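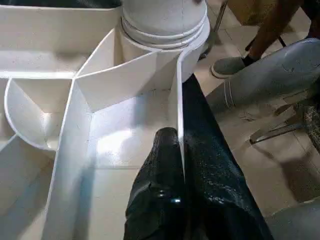 Two-arm chair assembly — how do we stop the pipe going in crooked?

Posted by Laltivar, 07/08/2023

Hi all, I help out with our uni robotics club (Kullow, we're tiny) and our project is getting a two-armed robot to put a white plastic chair together. The big moulded bits are mostly okay. It's the pipes doing my head in! One arm holds the part with the ribbed collar, the other brings the pipe over, and I reckon in 45 tries we've had 3 go in straight. The rest jam on the first ring. We've got a demo night in September and I'd love to not be embarrassed.
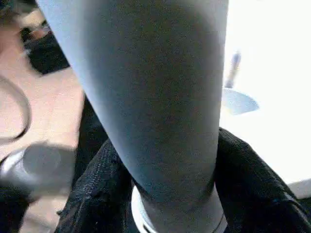 Fingers closed low down, near the pale rim.

Grip seems firm enough to me, but a couple of the others think we're squeezing too hard. Any ideas before I start rewriting everything?

Mareike Steinbach

Ooh, we fought with this exact thing in my student team! Grip closer to the end you're inserting, so there's less pipe to wobble about. Then don't push straight away — touch the rims together, back off a smidge, tilt a few degrees and let it find its own way in. I'd also log the wrist force on every go, because you can see a jam coming well before the arm gives up.
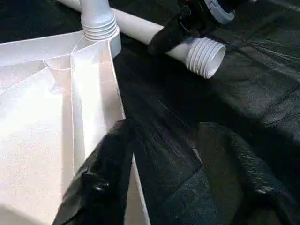
Pipe held just behind the ribbed end, collar over on the left.

Have a squiz at the mat too. If yours has wrinkles or seams in it, whatever's resting there can rock a bit, and then your nice calibrated pose is rubbish. We pulled ours tight and taped the edges and it helped heaps.

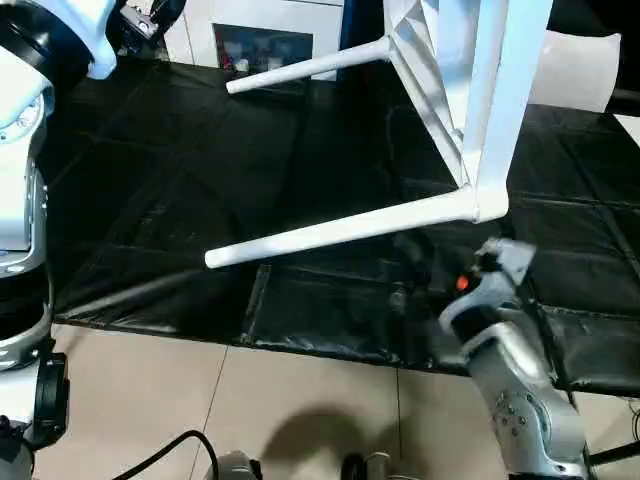 And do the legs before the chair gets heavy and awkward to turn over. We left ours till last and spent a whole arvo regretting it.

D'Amico

just use a mallet lol

Imke Fröhlich

Agree with Mareike on the tilt. What's your finger padding like? Ours went shiny and the pipe kept twisting in the grip, so we swapped the pads and slowed the last bit of the move right down. Can dig out our settings if you want them, Laltivar, just message me.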